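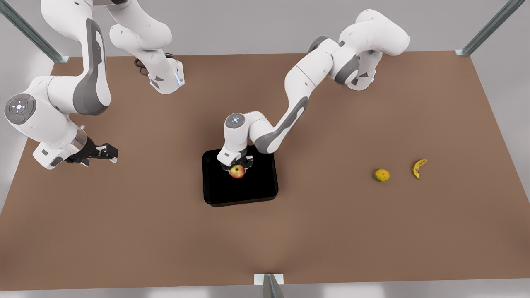 Dorottya Katona did not expect to miss the first half of the season. The goalkeeper of Mindeck hurt her knee in August, in a practice game against Degefa, and since then she has watched from the bench while her team lost four home games.

"The first weeks were the worst," she says. "I could hear the puck from the locker room and I could not go out."

Her coach, Katalin Vass, is careful with promises. She says Katona has been on the ice with the team for ten days, but only in short sessions. "She wants to play already. I want her to play in March also."

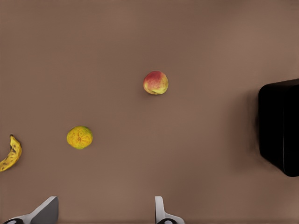
When will she be back in goal?

"If the doctor agrees, against Drullau, at home," Vass says. "Maybe she plays two periods and then we change."

Katona herself speaks more about the young goalkeeper who took her place. "She made some very difficult saves. I told her that she does not have to give me the net for free."

Mindeck is three points behind Drullau in the table.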